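From: Baldur Vigfúsdóttir
To: Tovwood Beer List
Date: January 8, 2026
Subject: Re: Plilavier winter sour, and the May tasting

Answers to most of what came up this week, with the earlier message quoted where I'm replying to it. I've cut the signature and the long footer.

> I finally opened the Plilavier winter sour, the one with black currant and
> a little smoked malt. Two of us split it. I liked the first half of the
> glass and then got tired of it. The smoke takes over once it warms up and
> the fruit more or less disappears. Did anyone else find this, or did I
> leave it out of the fridge too long?

I had the same experience with one can and a different one with the next. The first I poured straight from the fridge and drank slowly. By the end it tasted like the bottom of a campfire. The second I shared, so the pours were small and gone before they had time to warm, and I got currant the whole way through with a bit of smoke on the finish. I'd buy it again, but only to share.

For what it's worth, the can says 9 percent. I didn't notice that until afterward, and I don't think it drinks like it. The body is thin for a beer that strong. My guess is they let it ferment very dry and the fruit went in late, but I haven't asked them.

> Also, has anyone compared it with the Lykkegaard one from last year? I
> remember that being sweeter, but I don't trust my memory.

Your memory is fine. Lykkegaard used cherry and left some sugar in it. I still had a bottle and opened it after reading your message. It has held up well, the cherry has gone a bit toward almond, and the acid is softer than I remember. If you prefer sweet to sour, that's the better beer of the two. If you can still find one, check the cap, as mine had a little rust under the edge, though the beer was sound.

> Last thing. Are we doing the tasting in May again, and what should I
> bring?

Yes, in May, same room as before. The plan so far:

1. Beers. Twelve on the list, poured in order from lightest to strongest. We have nine settled. I'd like the other three to come from people who haven't picked before, so write to me off list with a suggestion. One beer per person, please. Sours go together in the middle and the smoked beers go last, for the reasons above.

2. Pours. We're keeping them small. Last time the early pours were too generous and people had stopped taking notes by the time the stouts came out. I'll bring a measuring jug and mark it.

3. Cups. The glasses are staying home this year after the breakages. We'll use plastic cups, which dull the aroma a little but survive being dropped. Plain pink, light blue and green ones are fine, and having different colors helps people keep track of which pour is which. The drawback is that you can't judge the color of the beer in them, so I'll keep one clear glass at the pouring end for anyone who wants to look. 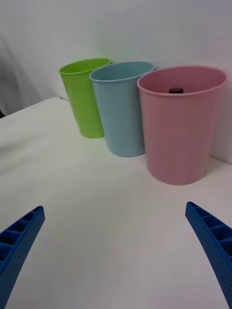 4. Water and food. Bring your own water bottle. I'll put out plain crackers and bread. Please don't bring blue cheese to the main table. It was good, but it flattened everything poured for the next half hour. There will be a separate table for food once the tasting is finished.

5. Notes. One sheet per person, with a line for each beer. Write your score before you talk to your neighbor. Scores are out of ten, and half points are allowed.

6. Blind round. We'll do one round blind, three pours, two of them the same beer. You only have to say which is the odd one out. Most of us got it wrong last time, me included, and that was with a pilsner and a pale ale. This time I'd like to use the two sours discussed above if I can get enough of the Lykkegaard. Fill the cups away from the table, set them in a row against the wall, and write down the order before anyone sits. 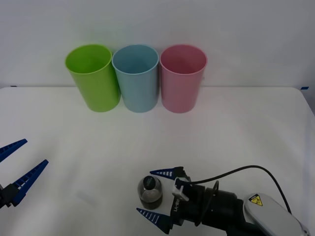 7. Cost. I'll work it out once the list is final. It should come out close to last year's. Please pay before the night so that I'm not making change between pours.

A separate note on Jistereck, as several people asked. They have changed the recipe for their brown ale. I wrote to the brewery and got a short answer: new yeast, same malts. The batch number to look for is 1248. Anything lower is the old recipe. I've tried both. The new one is cleaner and has less of the dried fruit flavor, and I miss that. The old one is still on the shelf at the shop in Tovwood, at the back behind the wheat beers, if you want to put a few away. I would drink them by summer. Brown ale at that strength doesn't gain much from being kept.

If you're replying about the Jistereck, please change the subject line so the tasting thread stays readable. Suggestions for the three open places go to me directly.

Baldur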